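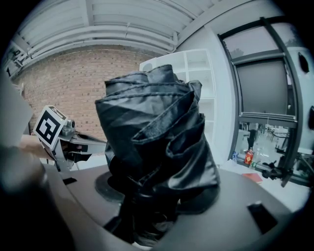

Last changed 02/09/2019

Umbrellas, and where we put them

Hi and welcome back! I've finally gotten the umbrella page going again after letting it sit since October. For anyone new, I'm Yolanda Van Dusen, I live in Kollosbridge, where it rains sideways, and I have a soft spot for umbrellas and for the stands, pots, hooks and holes people stick them in. It started with my grandmother's hall stand and got out of hand from there. Only one picture is up so far on this new version of the page (the old ones are still being moved over, bear with me), so I've written more than my usual line or two underneath it.

Black umbrella in a round holder

Is there anything more ordinary than a black umbrella? And still I could look at this one all afternoon. I love the shine along the top folds, and the stitched seams running across the panels, and how dark it gets down in the creases. It hasn't been wrapped up neatly at all, just bunched and pushed together, with one flap hanging loose on the side. That is exactly how mine look, all of them. My husband rolls his and does up the little strap every single time, and I think less of him for it (love you, dear).

The holder is my favorite part. It's a round black ring set right into a smooth gray curved surface, and the umbrella stands straight up in it. There are a couple of dark slots in the gray as well. I do like a holder that grips at the bottom. With the big open buckets the umbrellas all lean on each other, and you pull one out and three come with it.

A few notes while the other pictures get moved

Wanda Wróbel wrote to ask how I store the folding kind. In a drawer, badly. They slide to the back and I forget I own them. I tried hanging them from their wrist loops on the inside of the closet door and that was better, until the door got too heavy to shut right.

Rainer Böttcher sent me a long letter about the hall stand in his parents' old house in Flurnumden. It had a cast iron drip tray you could lift out, and as kids they used it to float paper boats in the yard. He has promised me a picture, and Rainer, I'm holding you to it!

I bought a Melleo stand at a yard sale for $4, white enamel with a chip on the rim. Very pretty, too short. Anything with a long handle tips it right over, so now it holds wooden spoons in the kitchen and we're all happier.

Somebody asked about drying. I open mine in the bathtub overnight, then close them up the next morning. If you put one away wet it gets that smell, and once it has the smell you may as well give up. Shake it off on the porch first, please, and not in the hallway like a certain member of my family.

And yes, the long green Dudek with the duck handle is coming back to the gallery, I've had more mail about that duck than about everything else here put together. Eugeniusz Stępień fixed 2 of its ribs for me over the winter and wouldn't take a cent, so he got a pie.

Coming up next

The old gallery had 259 pictures and I've sorted almost 32 of them, so you can see how this is going. The hall stands will go up first, then the hooks, then the odds and ends (milk cans, drainpipes, one elephant foot that is made of plaster, don't write to me). If you sent me something on the old page and want your name taken off or spelled differently, let me know before I get to it. Czesław Sikora, I've already fixed yours, sorry about that!

Pictures of your own umbrellas and stands are always welcome. Tell me what town it's in and who it belongs to, and whether it leaks.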